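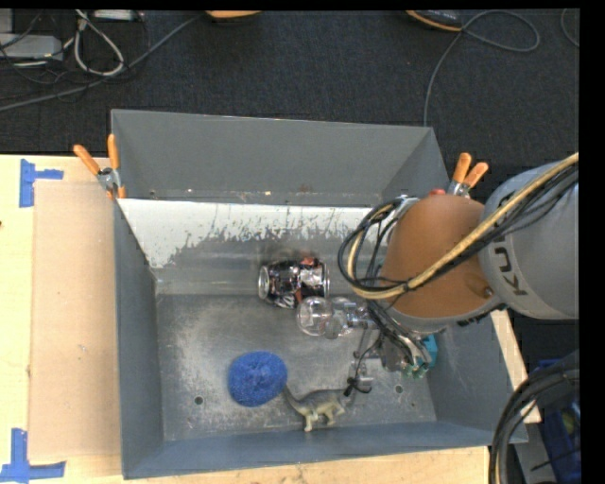
Teaching a robot to pick things up by letting it fail over and over was the idea behind the whole afternoon at the Tapsell lab, and I went along mainly for the free coffee and came home with a notebook full of scribbles. I'd read a bit about it beforehand (the Pliltar project, if you want to look it up) but reading doesn't prepare you for how odd the mix of stuff is. There was a toy long-necked dinosaur lying nose to nose with a bright blue spongy ball, a drinks can on its side, and a see-through vessel that let the scratched metal of the bin show right through it. That last one is the awkward customer, and I'll come back to it.

I should say how I got there first. The open day was run by Lirkico, who have three labs in the old mill buildings at Troltlow, and you had to book a slot back in October. Mine was the last of the day, which I'd recommend to anyone, as the groups get smaller and the people giving the talks have stopped being nervous. Parking was dreadful. Go by train if you can, it's a ten-minute walk along the canal and you come in right by the front desk.

So, the method. As I understood it (and I did ask twice!) the usual way to get a robot arm to grab something is to tell it what the something is. You feed it a model of a can, it finds the can, it works out where to put its fingers. Lovely, until you hand it an object it's never met. The Pliltar people skip the naming part altogether. Their program looks at the camera picture of the bin, suggests a lot of possible grabs, gives each one a score for how likely it is to work, and goes for the best. Then it notes down whether it came up with something or with nothing, and those notes go back into the training overnight. It never learns the word dinosaur. It only learns that a shape like that, lying like that, is better held in one place than another.

What I hadn't appreciated is how much the misses matter. I'd assumed they threw the bad attempts away, but they're kept and used just the same as the good ones. One of the earlier versions was trained on successes only and it was hopelessly overconfident, apparently – it would close its fingers on thin air and give itself top marks.

Now for the numbers, which were up on a poster by the door. With the version trained on successes only, the arm managed 65 grabs out of every hundred on objects it hadn't seen before. With the misses put back in, that went up to 80. I thought that sounded a bit low and said so, and was told very nicely that the objects in the test are chosen to be difficult, and that they're jumbled up again after every try. Fair enough.

See-through things are where it still struggles. The camera gets the reflections and whatever is behind, and the program can't always decide where the edge is. They've split those results out on a separate chart and I liked them for it, it would've been easy to bury them in the average. The plan is to try 9 different lighting set-ups and see whether any of them help. Someone in my group asked why they don't just put stickers on the glassware for training, and it seems they've tried that too, and the program simply learned to look for stickers. I laughed out loud at that one.

Search this site
Type and press enter

I also asked about the metal bin, as the one I saw was properly scuffed and scraped. A shiny new one gives cleaner pictures, but then the program gets fussy and does worse when it's moved to a tatty one, so they're quite happy to train with the marks left in. I rather warmed to that.

The talk afterwards was a bit heavy on graphs for me and the room was freezing, but the question session ran well over and people were still chatting on the stairs when I left. There's a longer write-up of the method on its way, and I've put my name down for a copy. If they do another open day I'll go again, with a thicker jumper – and I'd like to see how they've got on with the glass.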